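Right, I've been putting this off since April. A few posts on the Stuvilstead anthology, and why I'm not sending a piece this year.

The theme is "Saints and Amplifiers". Fine. I like drawing saints, I like drawing amplifiers. My problem is with the small print, which somebody has tucked at the bottom of the submissions page in grey type.

Clause 7 says the anthology may reuse accepted work "in related formats". I wrote and asked what a related format was. The reply said it would be "anything in the spirit of the book". That could be a tea towel. It could be a mobile game.

Obsa Tilahun had a two-page spread in the last one and says he never had any bother. I believe him. He also says he never read the contract, so I'm not sure what he'd have noticed.

Then there's the money. You get 2 copies and a discount on more copies. The deluxe edition is limited to 1598, and I'd like to know who picked that number. It's a lot of books for something described to me as a labour of love.

People keep telling me it's good exposure. I've been in eight of these things over the years. Commissions I can trace back to any of them – one, a dog portrait, and she'd have found me anyway through her sister. 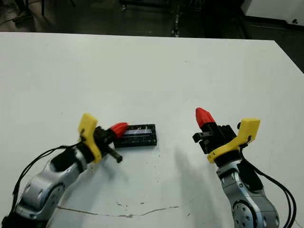
Red tip, black oblong, white table.

Back to the brief. They want "raw, hand-made energy" and also layered files, with the lettering kept separate so Avari can swap it out for the translated edition. My lettering is inked on the same sheet as the drawing. It's wrapped round the guitar lead. Good luck to them.

Nosipho Hendricks asked if I'd feel differently with a proper page rate. Yes, obviously. I'd still want clause 7 gone, but I'd be a lot more cheerful while arguing about it.

The piece itself exists, by the way. St Wolance, patron of drummers (I made her up), sitting on a bass drum with her boots off and a cymbal for a halo. Brush and ink, one flat orange. The left hand took me four goes and still looks like a bunch of parsnips.

I'll print her myself on the Negussie paper, the heavy cream stuff, if they haven't changed it again. Last batch was sold to me as the same weight and it curled like bacon.

Stuvilstead say they're "reviewing the wording" and will post an update. They said that last year too. If the clause goes, I'll say so on here and they can have the parsnip hand for the next book.

Replies are open. If you've had a straight answer out of them about related formats, please paste it in, the whole thing, with the date on it.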